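Student Work > Earth Resources > Project Reports > Vein Mapping at Gavwood

Structural Controls on Quartz Veining at the Gavwood Prospect, Prolterton District

Course project report, submitted May 29, 2020

1. Purpose

The Gavwood prospect is a small copper-gold showing on the north side of the Prolterton valley. It was worked from two short adits and a line of shallow pits, and was later held under an exploration permit by Kettani, which drilled it and let the ground go. The drill logs and most of the core were passed to the department. This project used those logs, together with surface mapping done before field access closed in March, to test whether the better copper grades follow a particular set of veins or are spread evenly through the altered host rock.

2. Geological setting

The host is a dark, fine-grained siltstone, weakly metamorphosed, with thin sandy beds that become more common toward the top of the sequence. Bedding strikes northeast and dips moderately to the southeast. A granodiorite body crops out to the west of the permit boundary and is assumed to continue at depth under the prospect, although none of the holes reached it. The siltstone is hornfelsed near the contact and breaks into blocks. Farther east it is softer and exposure is poor.

The Prarka Fault cuts the eastern edge of the map area. It is not exposed. Its position was taken from a break in slope and from broken core in the two easternmost holes.

3. Methods

Surface mapping was done by tape and compass along the creek and the two benches above it. At each station the strike, dip, width and fill of every vein wider than a pencil line was recorded. This gave 80 orientation readings. Readings from loose blocks were left out.

The Kettani program consisted of 7 diamond holes. Core from all holes was available, but orientation marks survive only in part, and angles to the core axis could be converted to true dips for 49 veins. The rest were used for width and mineral content only. Assays were taken from the company logs as printed. No new samples were sent to a laboratory, and the original sample standards could not be located, so the assays are treated as a guide to relative grade.

Veins were sorted first by crossing relationships and then by fill. Where the two disagreed, the crossing relationship was followed.

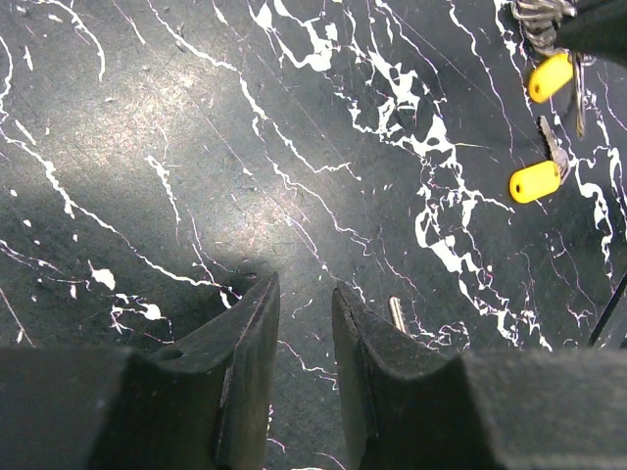 4. Results

4.1 Vein sets

Set A veins are thin, milky quartz with little or no sulfide. They lie close to bedding and are commonly folded with it. They are cut by everything else and are read as early.

Set B veins strike north-northwest and dip steeply. Fill is quartz with chalcopyrite, pyrite and minor carbonate. Margins are sharp on the hanging wall side and ragged on the footwall side. Most of the old pits are on this set, and both adits were driven along it.

Set C consists of late carbonate veinlets with no consistent direction. They cross the other two sets and carry no copper in the logs examined.

4.2 Grade and vein direction

Of the assay intervals above the cutoff used in the company logs, 69 percent contain at least one Set B vein. Intervals with only Set A or Set C veins are almost all below cutoff. The exceptions are in hole 5, where chalcopyrite is disseminated in a sandy bed next to a Set B vein that the hole appears to have missed.

Vein width is a poor guide to grade. Several of the widest Set B veins are nearly barren, and the best single interval is in a group of narrow, closely spaced veins below the lower adit.

4.3 Relation to the Prarka Fault

Set B veins become more closely spaced toward the fault and then stop short of it. Either the fault is younger and has moved the eastern part of the system, or the softer siltstone did not fracture in the same way. The present data cannot separate these.

5. Sources of error

The creek runs nearly parallel to Set B, so that set is undercounted at surface. No correction was applied. Core recovery in the broken zones was low, and sulfide may have been lost with the fines. Hole collars were read from a paper plan at small scale, and the plotted positions could be off by roughly 7 meters. This does not affect the vein angles but does affect the cross sections.

6. Conclusions and further work

Copper at Gavwood is mainly tied to steep north-northwest veins. The Kettani holes were drilled toward the north, at a low angle to that set, and probably undertested it. A short line of holes drilled toward the west-southwest from the upper bench would cross the veins at a better angle. Hole 5 should be relogged first, as the sandy bed could be checked elsewhere in the existing core at no cost.

Comments

corebox_east: Did you check the downhole surveys against the collar plan? The azimuths on some of those old plans are magnetic.

Author: Surveys exist for four holes only. They were taken as true north because the log header says so. I will add a note.

ridgewalker: The lower adit was flooded at the portal when I last went up. Could you get any readings inside?

Author: No, all readings are from outside.

siltstone_fan: Would like to see the stereonets split by creek and bench stations.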